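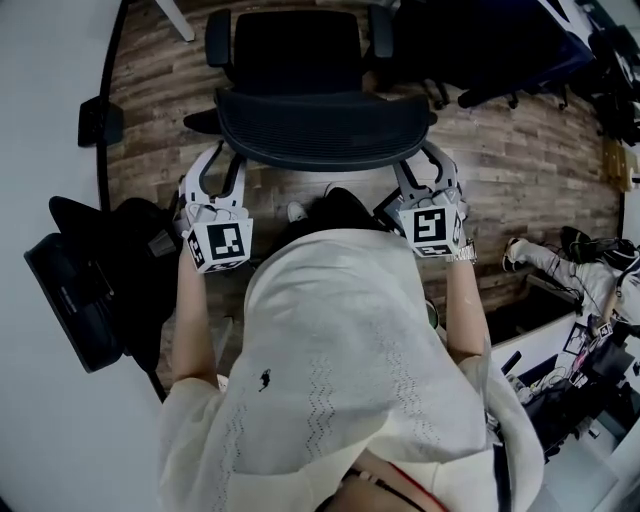 Workplace Facilities Forum > Seating and Desks > Mesh chairs: position at end of day

facilities_desk2
Members are asked to comment on the following draft rule for the shared office at Nokcombe, which we intend to apply from August. Each black mesh chair is to be returned to its own desk at the end of the day, with the seat pushed in and the floor behind it left clear. Bags are to be taken home or placed in a locker. The office has 146 desks and the cleaning contract covers the full floor.

plankfloor
We support the rule on bags. We do not support pushing chairs in. On our white desks the armrests meet the front edge and leave dark marks. Our chairs are parked one hand's width back.

h_wexcombe
With respect to the previous reply, marks of that kind come from armrests set too high. Lower them before the chair is moved. Our supplier, Skirisar, gives the same advice in its care sheet.

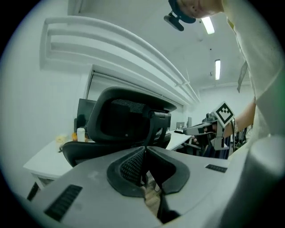
plankfloor
The armrests on our model do not adjust. The advice is noted but cannot be followed here.

Registry_North
May I ask that the draft also address the headrest? Staff move chairs by pulling on it, and the bracket works itself out of line. Our wording is: "Chairs shall be moved by the backrest or both armrests." We replaced 2 brackets before adopting it.

facilities_desk2
Thank you. That wording will be added. On the question of marks, the draft will now read "pushed in, or parked clear of the desk edge where armrests are fixed."

h_wexcombe
I remain of the view that a single position is easier to enforce. Two permitted positions will produce a third.

plankfloor
We have permitted both since Monday and have received no complaints. Bottles and food left on desks are a greater concern to our cleaners.

facilities_desk2
Desk surfaces are covered in a separate draft. Please post comments on that subject there.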